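생활·살림 > 단신

홈 | 뉴스 | 살림 | 매장탐방 | 지난기사 | 로그인

수건 접기 강좌에 61명 몰려… 비브사이드, 9월에 한 번 더

입력 26/05/2022

수건 한 장 접는 데 뭐 배울 게 있느냐. 그런 말이 나올 법도 한데 자리는 꽉 찼다. 생활용품 매장 비브사이드(Vivside)가 연 '수건 정리 기초' 강좌 얘기다. 신청자 61명. 준비한 의자가 모자라 뒤쪽은 서서 들었다. 참가비 3000원, 자료집 포함.

강사는 호텔 세탁실에서 오래 일한 로익 오아로(Loïc Hoarau) 씨. 통역 없이 한국어로 진행했다. 발음이 조금 어려운 대목은 손으로 보여주며 넘어감. 주제는 딱 두 가지. 펴는 법, 접는 법. 세탁법이나 섬유유연제 얘기는 시간 관계상 뺐다.

첫 순서는 펴기. 접기 전에 제대로 펴지 않으면 뒤에 가서 모서리가 안 맞는다는 게 오아로 씨 설명이다. 급한 사람일수록 이 단계를 건너뛰고, 그래서 장 안에서 수건 더미가 한쪽으로 기운다고. 참가자들 고개 끄덕끄덕. 손바닥으로 가운데서 바깥쪽으로 쓸어내는 동작을 몇 번이고 되풀이했다. 세게 누를 필요는 없고 고리 모양 올이 한 방향으로 눕는 느낌이면 된다고 한다.
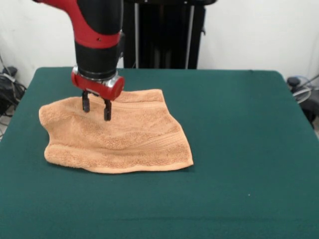

수건에서 가장 말썽인 곳은 가장자리다. 빨래를 널 때 집게를 문 자리, 급하게 걷으면서 말린 자리가 그대로 남는다. 복숭아색 목욕수건도 대충 펴 놓으면 왼쪽 가장자리가 위로 말려 턱이 지고 가운데로 얕은 주름이 비스듬히 간다. 이럴 땐 주름부터 잡지 말고 말린 쪽부터 펼 것. 순서를 바꾸면 주름이 다시 생긴다. 그리고 줄무늬 띠, 그러니까 도비 부분. 수건 끝 가까이에 골이 지게 짠 그 띠를 기준선으로 삼으면 자가 필요없다. 띠가 비뚤면 수건도 비뚤다. 띠를 탁자 모서리와 나란히 놓고 시작하라는 주문.

바닥천 얘기도 나왔다. 매끈한 탁자 위에선 수건이 밀린다. 짙은 색 천을 한 장 깔아두면 덜 밀리고 밝은 수건의 윤곽이 잘 보인다. 집에 남는 담요도 괜찮단다. 초록이든 남색이든 무늬만 없으면 된다고. 밝은 보풀이 떨어진 것도 금방 눈에 띄어 치우기 편하다. 다만 천 자체에 주름이 있으면 소용없으니 먼저 팽팽하게.

질문이 제일 많이 나온 건 보관이었다. 수건장이 없는 집은 어떻게 하나. 세탁기 위 선반에 쌓아도 되나. 오아로 씨 답은 짧았다. 쌓아도 되는데 높게 쌓지 말 것. 접힌 등 쪽이 앞으로 오게 넣을 것. 그래야 한 장씩 빠진다. 새로 빤 건 맨 아래로. 위에만 얹으면 늘 같은 수건만 쓰게 되고 그것만 닳는다. 구석에 상자째 두는 집도 많은데, 종이상자는 눅눅해지기 쉬우니 장마 전에 한 번은 비우라고 했다.

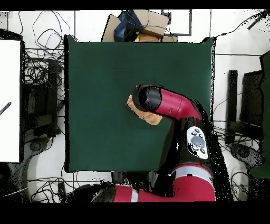 여행용 가방에 넣는 수건은 또 다르다. 납작하게 접으면 자리를 많이 먹고 말면 틈에 들어간다. 이건 강좌 본 내용은 아니고 쉬는 시간에 나온 얘기. 옆자리 참가자들끼리 서로 말아 보며 한참 웃었다. 얇은 손수건은 말고, 두꺼운 목욕수건은 접는 쪽이 낫다는 쪽으로 의견이 모였는데 끝까지 동의 안한 사람도 있었음.

후반은 접기. 3분의 1 접기와 반 접기 둘만 다뤘다. 선반 깊이가 얕으면 3분의 1, 깊으면 반. 윗단을 살짝 겹쳐 접고, 겹친 끝을 손끝으로 한 번 누른 뒤 아래를 올린다. 층이 어긋나면 그 자리에서 고쳐야 한다. 나중에 고치려면 다 풀어야 하니까. 오아로 씨는 이 대목을 특히 천천히 했다. 그런데도 놓친 사람이 있어 두 번 더 보여줌.

현장에 나온 비브사이드의 플로리앙 롤랑(Florian Rolland) 씨는 "매장에서 수건을 팔면서 정작 집에 가서 어떻게 두는지는 알려드린 적이 없었다"며 "다음엔 이불도 해달라는 요청이 많아 고민 중"이라고 말했다. 이불은 자리가 넓어야 해서 장소부터 찾아야 한다고.

참가자 반응은 대체로 좋았다. 가스파르 브뤼네(Gaspard Brunet) 씨는 자취 2년차. "수건을 그냥 던져 넣고 살았다. 띠를 맞추라는 말 하나는 오늘 저녁부터 써먹겠다"고 했다. 시간이 짧다는 불만도 있었다. 설문지에 '손수건 접기는 왜 안 하느냐'고 적은 사람이 여럿.
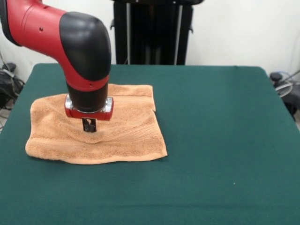 실습용 수건은 참가자가 각자 집에서 가져오는 방식이었다. 크기가 제각각이라 처음엔 어수선했다. 길이가 안 맞아 3분의 1이 잘 안 나오는 경우도 있었는데, 오아로 씨는 억지로 맞추지 말고 가로세로를 바꿔 보라고 했다. 다음 회차부터는 목욕수건 한 장으로 크기를 통일해 달라고 안내할 예정이다. 새 수건보다 몇 번 빤 수건이 낫다. 새것은 미끄럽고 자꾸 풀린다.

자료집 관련 정정. 나눠준 자료집 뒷면 '3분의 1 접기' 그림의 화살표 방향이 거꾸로 인쇄됐다. 아래에서 위가 맞다. 비브사이드 측은 고친 판을 매장 계산대에 비치하겠다고 밝혔다. 이미 받은 사람은 가져오면 바꿔준다. 영수증은 필요없음.

2회 강좌는 9월. 정확한 날짜는 아직 안 나왔다. 참가비는 그대로 3000원이고 내용도 1회와 거의 같지만 손수건 순서가 추가될 수 있다. 매장 안내대에서 선착순으로 받으며 전화 예약은 안 된다. 이번에 서서 들은 사람은 먼저 신청할 수 있게 한다고. 문의는 매장 내선 3803.

주차는 건물 뒤편. 좁으니 대중교통을 권한다고 한다. 아이 동반 가능, 다만 실습 탁자에는 보호자만 앉을수 있다.

태그: 수건 정리 살림강좌 비브사이드 수납

이전글 | 목록 | 다음글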